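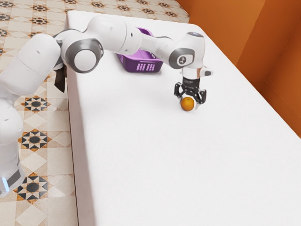
Sorting arm at Gurham: your questions

Is anyone losing their job?
No. All 12 packers stay. Two move to checking and labels, same pay, same breaks.

What does the arm do?
Picks up fruit, one piece at a time, goes in the basket. Oranges first. Soft fruit stays with people for now.

Why are we seeing it on a simulated table?
Sesura tests the grips in simulation before anything changes on the floor. Target is 2000 picks with no drops, then we talk dates.

Will I need training?
Yes, short one. 17 minutes of video plus a walk-round with Sharada Naidu. Paid time, obviously.

Can I stop it?
Anyone can. Hit the red button by your station, tell your lead after. You wont be asked to justify it.

Does it set our pace?
No. Line speed stays where it is thru April. If that changes you'll hear it at the shift meeting first.

Who do I complain to?
Alasdair Urquhart, upstairs office. Or drop a note in the box by teh lockers, no name needed.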